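Hand-held gripper demos on a cluttered meeting table: how much may the layout change inside one batch?

Asked by Nathalie Hiebert, 5/5/18
Tags: imitation-learning, demonstrations, hand-held-gripper, fisheye, dataset-hygiene

I am collecting demonstrations with a hand-held two-finger gripper with a wide-angle camera mounted behind the fingers. The policy is a plain behaviour cloning network. It takes the wrist image and predicts relative pose and finger width. There is no fixed overhead camera and no depth.

The task is "pick up the mouse, place it back on the pad". The second half matters as much to me as the first. I collect in a large conference room because the arm will later be run in rooms of that type, with big windows, pale tables and a lot of conference equipment standing about. I do not clear the table first. The policy will have to cope with cups and papers, so I would like them in the training data.

My settings at present:

Image rate: the camera's native rate, subsampled by 2 for training
Action: relative to the current gripper pose, not to the start pose
Episode start: gripper held over the near edge, fingers open, pad in view
Episode end: fingers open again, mouse on the pad
Usable episodes so far: 98

Two views from the collection, both with the fingers open and the mouse on its pad.

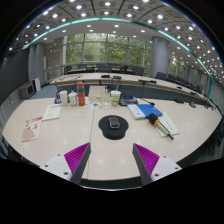
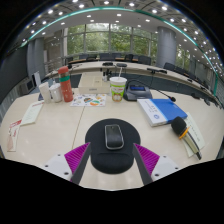
Training loss is fine. On held-out episodes from the same batch the predicted approach is good. When I hold out by layout instead (train on some arrangements of the clutter, test on the others) the approach drifts sideways, mostly towards the right of the pad, and the fingers close too early.

I have three questions.

1. Is it sensible to let the clutter change between episodes in one batch, or should I freeze it, record a block, then change everything and record another block?

2. The pad and the mouse are both dark. The network may be learning "go to the dark round thing" and ignoring the mouse. Is there a cheap way to check this before I collect more?

3. A good part of the lower image is black and carries no information. Crop it or leave it in?

I have read the notes that come with Estumau and they only cover calibration. I also tried their default augmentation (random crop and colour shift) and it made the layout split slightly worse, which I did not expect.

Answer 1 - Wayne Friesen (accepted)

Taking the questions in order, with the sideways drift at the end.

On clutter. Change it between episodes, in small steps, and keep a note of what you moved. If you record in frozen blocks, everything that varies slowly (daylight, how tired your wrist is, where you stand) becomes tied to the layout, and your layout split then measures all of those together. With small changes the two come apart. I move 2 or 3 objects, record, and move a different set. One line in a text file per episode is enough. Do not rely on going back through the video to work it out later.

What you must also move is the target. Clutter variation around a stationary pad teaches the network that the pad is stationary relative to everything else. Slide it, rotate it, put it closer to the edge than you would like. Rotate the mouse relative to the pad as well, as otherwise the wrist rest alone gives away the grasp angle.

On the dark pad. Yes, there is a cheap check and you do not need new training data for it. Record a few short approaches in each of these conditions:

Mouse on the pad, as normal
Pad with no mouse
Mouse on bare table, no pad
Mouse on the table beside the pad

Run the trained network over them offline and plot the predicted lateral motion and finger width. If the second condition gives you the same curve as the first, the network is using the pad. The fourth is the most informative of the lot. A network that has found the mouse will pull towards it, and one that has found the pad will carry on to the middle of the pad and close on nothing.

I would expect you to find the pad is being used. It is larger and it has a hard outline against a pale table, so it is visible from the first frame of the approach, long before the mouse is more than a few pixels across. If so, put some episodes of conditions three and four into the training set proper. You do not need many, but they need to be spread over the whole collection and not done in one go at the end.

On the black area. Crop it if the crop is identical for every episode and is also applied on the arm. Leave it in if there is any doubt about either. It costs you resolution and very little else. What does hurt is a crop that takes off part of the finger pads. The network reads the opening width from them, and once they are partly missing the early closing you describe is one of the first symptoms. I suspect that is also your augmentation problem. A random crop on a wide-angle wrist image shifts the fingers, which on the real gripper never move sideways, and it shifts the target without changing the action label. Turn off the random crop and keep the colour shift. Then retrain before you change anything else.

On the drift. Check the starting pose. If you are right-handed and stand in the same spot each time, your approaches will tend to come in along one arc, and the network will reproduce the arc when it is unsure of the target. Plot the start positions relative to the pad. Mine formed a narrow strip the first time I did this, and I had believed I was varying them.

Comment - Nathalie Hiebert
Turned off the random crop and retrained on the same data. The early closing has mostly gone. The drift is smaller but present. Start positions are indeed a strip. Will do the four conditions next.

Comment - Malcolm Ellwood
For the start positions, a grid drawn on a sheet of paper works, provided you take the sheet away before recording.

Answer 2 - Lucie Sawatzky

Agree with most of the above. One addition: windows. With glass along a whole wall the exposure will change as the gripper tips forward and the windows leave the image. Lock the exposure if your camera lets you. If it does not, record at different hours and accept it. I lost most of the runs I made in February to this.

I would also split by session as well as by layout, and report both.

Answer 3 - Océane Girard

Just use more data. We had the same thing on the Lapointe rig and it went away.

Comment - Wayne Friesen
More data from the same strip of start positions will give the same drift with a lower loss.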